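Laying Out a Parts Board: Olumide Oyewole on Outlines, Pegs and White Paper

Olumide Oyewole draws layout boards for small assembly kits. The boards are printed sheets that sit flat on a table and show, in thin black line, where each part goes before and during assembly. He has been revising one of them, the Stondar sheet, since May. We spoke at his bench at Gendon, where he keeps the printed versions in a flat drawer, oldest at the bottom.

The Stondar sheet is for a small set of blue pieces, a gear-like pulley and pegs among them. "People assume the drawing is the easy part," Oyewole said. "You trace the part and print it. Then a peg two millimeters off its outline looks fine from one side of the table and wrong from the other."

His first rule is line weight. The outlines are kept thin and black on plain white, with no fill and no shading. Earlier versions used a gray fill inside each shape. He dropped it after the parts began to cast shadows that merged with the gray, which made it hard to judge whether a base was inside its line.

The second rule is division. Straight lines split the lower part of the sheet into zones, so that small cylinders have a region of their own and do not drift toward the larger parts. Oyewole prefers a drawn rectangle around small upright pieces to a separate circle for each one. "A rectangle tells you the group. I don't need to know which one is on the left until I pick it up."
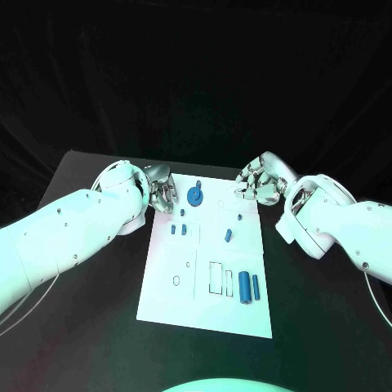

Table and Background

The sheet is laid on a dark table with a black curtain behind it. Oyewole is particular about both. A pale table lets the edge of the paper disappear, and with it the reference for squaring the sheet. The curtain is heavy and is not ironed. He has been asked about the creases and considers them irrelevant, provided nothing else hangs there.

Light is a bigger concern. He checks each revision under several colors of light, and a line that holds up under white can weaken under a strong tint. "Black on white survives most of it. The blue is what changes. Under red light a blue part goes dark, and then you are working from the shape of it." The supplier, Rathjen, offered the parts in four colors. He stayed with blue.

For paper he uses a heavy matte stock sold as Lasau. Gloss was tried for one print run and abandoned on account of glare. The matte stock marks easily, and a sheet is replaced when the outlines start to look gray. He expects to get up to 3000 placements from one sheet, though he admits the count is kept by hand and has gaps in it.

A full check uses eight pieces, spread over the sheet before any are placed. He does not set their starting positions to the millimeter. He does insist that none of them begin on a line. 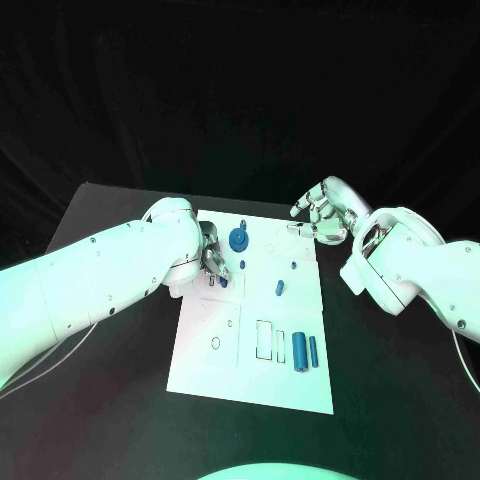 Should the sheet be taped down?

Only at the far corners, according to Oyewole, and with low-tack tape. A sheet fixed on every side tends to bow in the middle when the room warms up, and a tall peg will lean on a bowed surface. With the near edge free, the paper lies flat on its own.

He is less settled on the order of placement. His written procedure puts the pulley first, as the widest piece, and works toward the near edge. In his own checks he often starts with the pegs. A peg is held near the top between thumb and index finger, lowered straight, and released only when its base is flat on the paper.

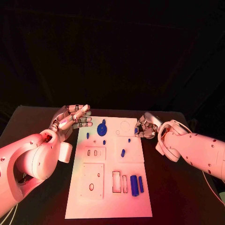 The reason he gives is clearance. A peg set down beside a part that is already standing leaves little space for the fingers to open, and a neighbor can be tipped on the way out. The current revision adds space between the outlines for this purpose — at the cost of a longer sheet. The next one will test a narrower gap on the left side only, with the right side kept as it is for comparison.

"I would like to get it back onto shorter paper," he said. "The long sheets don't fit the drawer."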